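Coursework > Second Year > Community Projects > Bukitent: Final Report

Bukitent: a tent-lending library for Trurkbridge

Final report, second-year community project module

When we first sat down in the canteen to choose a project, we had a long list of ideas and very little agreement about any of them. One of us wanted to do something about allotments, another was keen on bus timetables, and in the end it was a rainy camping trip (our own, and a rather miserable one) that settled the matter. Two of our group had bought cheap tents for a single weekend and had no idea what to do with them afterwards. We began asking around the halls of residence and found that nearly every corridor had a tent stuffed in a cupboard, used once and then forgotten — and that plenty of other students would have loved to go camping but couldn't afford the kit. That was how Bukitent began.

The idea is a simple one. People give us tents they no longer want, we clean and mend them, and anybody living or studying in Trurkbridge can borrow one for up to a week, in the way you would borrow a book. We asked for a small deposit, which borrowers got back when the tent came home with all its pegs. There was no hire charge. We talked for a long time about whether there ought to be one, and I still go back and forth on it, but we all felt that even a few pounds would put off the very people we were hoping to reach.

Our target was 20 tents, and we printed 300 leaflets to ask for them. These went through doors on the Bielecka estate and into pigeonholes on campus. The response from the estate was lovely and took us quite by surprise. Older residents in particular were generous with things that had been in the loft since their children were small, and we were given cups of tea on a good many doorsteps. The campus response was slower, and picked up only after we put a notice in the laundry room, where people have time to read.

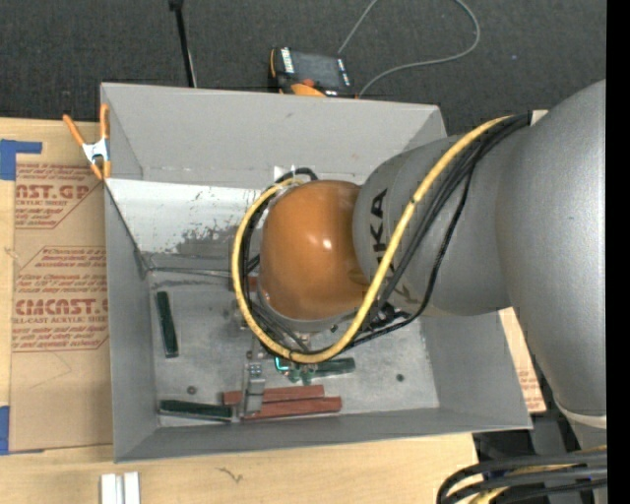 Robot arm over a grey bin on a wooden tabletop.

Sorting took much longer than we had allowed for. Every tent had to be put up at least once so that we could see what was missing, and putting up a strange tent without instructions is a skill none of us had in October. We learned to lay all the poles out by length before touching the fabric. We also learned that the older canvas ones need two people and a good deal of patience, and that a tent should never be folded along the same creases every time. Mending was mostly a matter of seam tape, patches and new elastic for the poles. Our best find was Plalletti, a little repair shop behind the market, where they let us have offcuts of groundsheet for next to nothing and showed us how to sew a patch so that the rain runs over the stitching. I would recommend a visit to any group doing a project like ours.

The lending itself started in February, which we were warned was a silly time of year for it. It suited us rather well, though. The first few borrowers were hardy types who knew what they were doing, and they gave us very useful comments on the tents and on our paperwork. The form had been two pages long. We cut it down to half a page, and moved the peg count to the top, where people would see it.

Money was our other worry. We had a grant of £1000 from the module fund, and the biggest part of it went on shelving and waterproof boxes. We should have looked for second-hand shelving first. If we were starting again we would also buy far more pegs, and paint the tops a bright colour, as they vanish in long grass and it is a sad business crawling about after them in the dusk.

There are a few things we didn't manage. We had hoped to lend sleeping bags as well, but the washing was beyond us. We had also meant to run an evening for complete beginners, with everyone pitching a tent on the playing field and a hot supper afterwards, and between exams and the weather it kept being put off. We have left our notes for it in the blue folder, together with the key to the store cupboard and the list of borrowers — next year's group is very welcome to all of it, and to the camping stove, which needs a new washer.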